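Trirnunura Household Help
Community board: Table Setting and Serving

Setting a single place on a tray: where should the plate and utensils go?
Posted by Canpolat

I am responsible for the written guidance on meal trays at a small residence with 9 rooms. Residents who prefer to eat in their rooms receive a tray with one plate and utensils, and the trays are at present laid out differently from shift to shift. I would like to settle on one arrangement and put it in writing. The tray and plate under consideration are shown here.
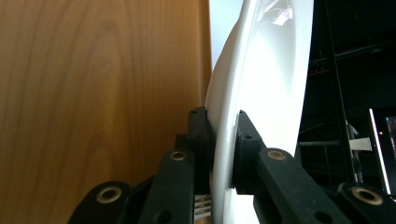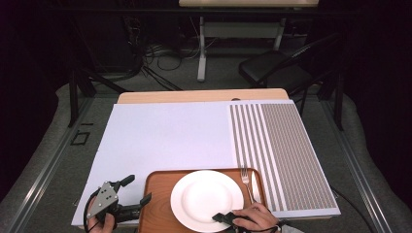

Tray setting under review. Second picture: plate toward the left, fork and a white utensil to the right.

My specific concerns are as follows. First, is it acceptable for the fork to be on the right, next to the other utensil, when formal practice places it on the left? Second, should the plate be centered on the tray even if this leaves little space on either side? Third, is a liner advisable? Our trays have a raised rim, and staff report that plates shift when the tray is carried up the stairs.

Posted by Ravgate

The formal rule (fork on the left, knife on the right with the blade facing the plate) was written for a table, where width is seldom a problem. On a tray, it is common and entirely acceptable to group the utensils on one side. Most institutions that serve on trays choose the right side and keep to it.

I would not center the plate. Moving it to the left leaves one usable strip for the fork, the knife and a folded napkin. Centering it leaves two narrow strips, and utensils placed there tend to end up under the rim of the plate. Please note, however, that a resident who eats with the left hand may need the reverse arrangement. It is advisable to record this on the room card.

With regard to the liner, a thin sheet of non-slip shelf material, cut 6 millimeters short of the rim on each side, will normally hold a dinner plate. Paper liners look tidy but do not prevent movement. The material should be washed with the tray after each meal.

Posted by Grimix

We use damp paper napkins under the plate. It works, but the tray must be wiped dry afterward or the finish turns cloudy. Fork on the right is fine.

Posted by Canpolat

Thank you both. The guidance will specify plate to the left, utensils to the right, and a non-slip liner. Left-handed settings will be noted on the room card. One matter remains open - whether the cup should travel on the same tray or be brought separately. I will post that under Serving Drinks.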